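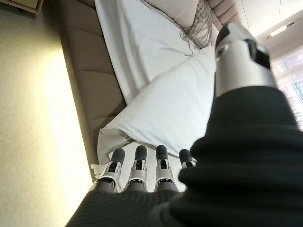 Hello everybody, and a special hello to those of you who joined the list after the Bravelthorpe open evening in November. It was lovely to see so many new faces.

I'm answering the message below for the whole list, as three of you wrote to me with nearly the same question. Yes, bed making is our task for the spring round, and yes, it is harder than the cup stacking we did last year! Cloth never lies the same way twice, and white bedding on a white sheet is rough on the vision side. The team has been starting with the pillows and leaving the duvet for later, and I think that's wise, though I know a few of you are itching to get at the duvet.

Team Tesa has the hands for the next two weeks, then they go to Team Sibiya. Please, please read the hand notes before your first run. The fingers like to find a loose seam and hang on to it, and the last time that happened we spent most of an afternoon with a tiny screwdriver and a great deal of tea. If a finger snags, stop the arm first and then free the cloth – don't pull.

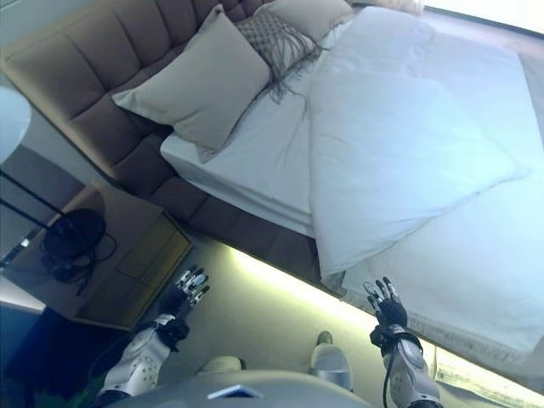

Both hands open at the side of the bed, with the duvet still to do.

On scoring, the Dodance people have sent the final sheet. A run lasts 15 minutes, and there are 4 parts to it: pillows, sheet, duvet, and a tidy finish. You may restart once. I had hoped they would give partial credit for a duvet that is flat but crooked, and they say they are thinking it over, so keep your fingers crossed (your own, I mean).

Money next. We have $300 left for spare parts, so send me your wish lists soon, and do put cables on them. We always forget cables.

Warm wishes to all, and do bring a snack to share,
your club coordinator

On an evening in November, a member of the Bravelthorpe list wrote:
> Hi, I'm new and my daughter is 13. She would love to help
> with the bed task, but she has only done a little coding.
> Is she too young for Team Sibiya? And is it the whole bed
> or just the pillows? Thank you!

P.S. She is not too young at all. Bring her along!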